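Masholm trailer out, film to follow in spring

The first trailer for Masholm went online this month and we have now watched it more times than is useful. It runs for two minutes and ten seconds, and for most of that time very little happens, which will please anyone who liked Meirion Ruddock's last film and annoy anyone who didn't.

For those who haven't kept up, Masholm is a thriller set on a ferry that runs between two small ports, Mostyn and Hindport, in the off season. A deckhand finds a locked cabin that isn't on the plan of the ship. Berwyn Maddocks plays the captain, and the trailer gives him one line: “We've always carried 80.” The passenger list he is holding says 82. That's the hook, and it's a good one.

Ruddock shot the film over the winter on a working ship, with a small crew and a lot of real weather. The grey water in the crossing scenes looks cold and heavy, and the sound is mostly engine noise and doors. There is no slowed-down pop song over the top — a relief after the past few years of trailers — and the title doesn't appear until the very end.

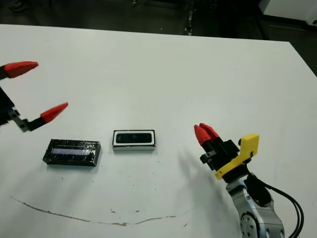 Film and Screen Club

We did have a couple of doubts. The shot of the flooded car deck gives away more than it should, and if it comes from the last half-hour we'd have preferred not to see it. The younger deckhand's accent also wanders between scenes. Neither will keep us at home.

Zomport, the distributor, is opening the film in a small number of theatres first and adding more if it does well. Their last release started the same way and ended up playing in the suburbs for two months, so there is some hope of seeing it on a decent screen close to home. The print edition of the screenplay is limited to 2,000 copies and can be ordered now.

We have asked for a members' preview at the Hindport Road theatre, which seats about 200. Nothing is confirmed. If it goes ahead, tickets will be offered to current members before they go on general sale, so check that your membership hasn't lapsed. Renewals can be paid at the door on any screening night.

Ruddock's earlier film, The Long Berth, was shown at our June screening and the club's disc is back on the lending shelf. It's slower than Masholm looks to be, but Maddocks has a small part as the harbour pilot and he's very good in it.

Posted July 2018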